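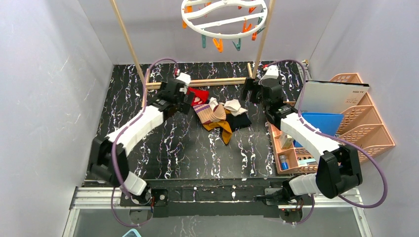

Figure 3. Two-arm laundry cell with a small pile of socks and garments between the grippers. A round hanger with clothespins hangs behind the pile.

4.2 What the cell takes over, and what it leaves

The case for automating the sorting room at Bunard rested on one claim by the supplier, Brikard: that handling small items is dull work and workers would be glad to lose it. We found the first half easy to accept. The second half was harder to support from our interviews.

Management counted 2,723 small items through the cell in the trial period, against a target of 3,000. The figure was presented to staff as a near success. It says little about labor. An item was logged once when a gripper closed on it and was not logged again if a worker later had to pick it up, pair it or turn it right side out. We asked for a record of these second handlings and were told that none was kept.

Of the 14 workers we interviewed, most described their new task as "watching." In practice this meant laying out piles the arms could deal with. Small heaps like the one in Figure 3, where a striped sock lies bunched among other pieces, had to be made up by hand from full bags. Several workers said they had learned to spread dark garments apart before a run, as a dark garment on a dark floor was often missed. This preparation appears nowhere in the job description, which still lists sorting and pairing as the main duties.

The change also touched pay. Under the old system a fast sorter could earn a bonus. With the cell in place, speed is set by the arms, and the bonus was replaced by a flat shift rate. Two workers came out ahead. The others either lost money or could not tell from their pay slips.

Conversation suffered too, although we are careful not to make too much of this. The old sorting table seated people face to face. The attendants now stand side by side, and the Saturday shift has been cut to one person. Hakim, the second laundry in our study, kept its table and put a cell at the far end of the room. Complaints about isolation were rare there, but Hakim also has lower staff turnover, and we cannot separate the two.

Earlier work on the Pidisness pilot reported that attendants felt "more skilled" after automation. Our interviews do not bear this out. When asked what they had learned, workers mostly named ways of keeping the arms from stopping. Whether this counts as skill depends on whether another employer would pay for it, and at the time of writing neither laundry had raised anyone's grade on that basis.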